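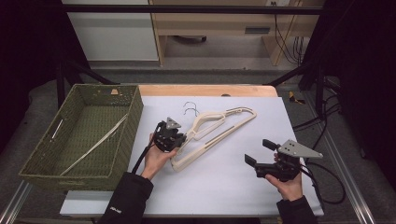
Hangers and the green basket, my table at Kakura.

14 August 2019

Today I worked with the two hand grippers again. I take a hanger with the gripper, I put it in the basket, I take it out, I begin once more. The target is 200 good rounds in a shift and I finished with 197. The shift leader wrote the number down and made no comment, so I think it is all right.

The hooks are the difficult part. When two hangers lie one on the other, the hooks catch, and with my fingers I would feel this at once. With the gripper I must look. By the afternoon my eyes were more tired than my wrists.

Before, we were 4 at the sorting line in Wenen and we talked all day. Now each of us has a separate table between curtains, and I hear mostly the fans. The pay is a little better and my back does not hurt – I must write this also, to be fair.

In October the first Orus machines come to the line. They will learn from our rounds, 900 for each kind of object. At lunch we discussed what we will do then. One colleague wants to ask for the maintenance course. I took the form too, but I have not filled it in. There is a question about school certificates, and mine are still at my mother's house. I will call her on my free day.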